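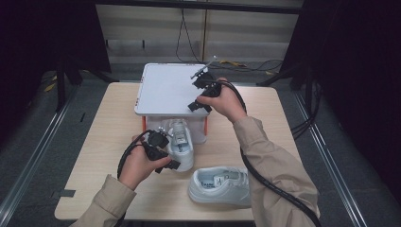
Notebooks > Materials and Finishes > Adhesive trials

17 May 2026
Entered by Mercedes Grajales
Read by Fatima Tshabalala

Subject: Gosent hide glue, second batch, open time and joint strength.

The purpose of the present trial was to establish whether the second batch of Gosent glue may be used for the Orellana chair repairs on the same terms as the first. The first batch, received in April, gave satisfactory joints but set too quickly for the longer back rails.

The glue was soaked overnight in cold water and warmed in the usual double pot. A skin formed on the surface twice and was removed. The smell was stronger than that of the first batch, although no mould was found in the bag or in the tub.

A total of 18 beech test pieces were cut from the offcuts of the Jirkeck order. Nine were glued directly from the plane and nine were keyed with the toothing iron. All were clamped on the long bench and left for 48 hours with the windows closed. The clamps were not retightened.

Results are as follows. All the keyed pieces held until the wood itself gave way. Of the planed pieces, 2 parted cleanly along the glue line, and both had been the last to be brushed. It is therefore probable that the glue had begun to gel before the clamps were closed - the fault would then lie with the order of work and the batch may be passed. The point should be checked before anything is written to the supplier.

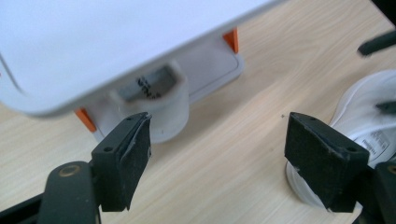
White housing and orange parts, wooden tabletop.

A small quantity of urea was added to what remained in the pot, in the proportion noted on the inside cover of the previous book. The open time was visibly longer on scrap. No strength test has been made of this mixture and it must not be used on the Orellana chairs until one has.

F. Tshabalala notes in the margin that the Flurero workshop warms its timber before gluing and that the same should be tried here. Agreed. The cabinet by the radiator would serve, provided that the shellac is moved out of it first.

To be done: repeat the planed pieces with warmed stock; label the urea mixture and keep it in the cold store; return the borrowed toothing iron to Flurero; order brushes, as the wide one is shedding bristles into the work.

The broken test pieces are in the shallow drawer, tied in two bundles - please do not burn them yet.

Comments (2) | Shares (0)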